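Speaker notes, Berkside meetup, Thursday, June 1, 2023
(Obed Tetteh. Talk is short. Do not let it become long.)

## Open

- Say hello. Say "Sorkari" slowly, people hear "sorcery" and get their hopes up.
- Title slide says "The Day the Gripper Wouldn't Let Go." Marketing wanted "Lessons in Grasp Reliability." Marketing isn't here.

## What broke

- Arm in the Hollis lab, pick-and-place run, soft objects. It closed on a bag liner and stayed closed.
- The release command went out 129 times. The log is very polite about it. **Read two lines aloud, then stop.**
- Meanwhile the arm carried on to its next target, liner and bucket in tow. The bucket went over. So did a plant.
- I hit the stop 7 seconds in. I'd like to say I was assessing the situation. I was holding a sandwich.

## Why

- The fingers reported "open" from the command they'd been sent, and nothing checked the fingers themselves. Pause for the groan.
- Planner trusted the report. I trusted the planner. The plant trusted all of us.
- Cable strain at the connector had killed the open signal. Close still worked fine, of course.

## The table work

Hand-held grippers now, for the demonstrations we train on. Same sort of clutter: bucket with a red liner, potted plants, a small blue cylinder, the checkered cloth that everyone at Dredotmont has an opinion about.

Point at the cable coming off the back of the gripper. Ask the room where they'd expect it to fail. Wait longer than is comfortable. 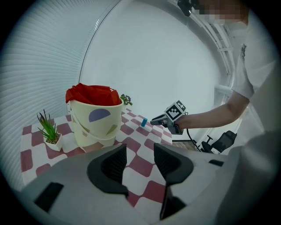

## What we changed

- Position sensor on the fingers. Planner won't move until it agrees with the command.
- 2 failed releases and the arm halts. (Someone will ask why not 1. We tried 1. Nothing got done.)
- Strain relief on every cable. Cheapest part of the fix, last one we thought of.
- Stop button moved to where a person stands, from where the drawing said a person would stand.

## Numbers slide

- 2,000 grasps since the fix, no runaway carries. Don't say "solved." I said "solved" at Hollis.
- Longer run starts in July.

## Questions

If asked about the plant: replaced.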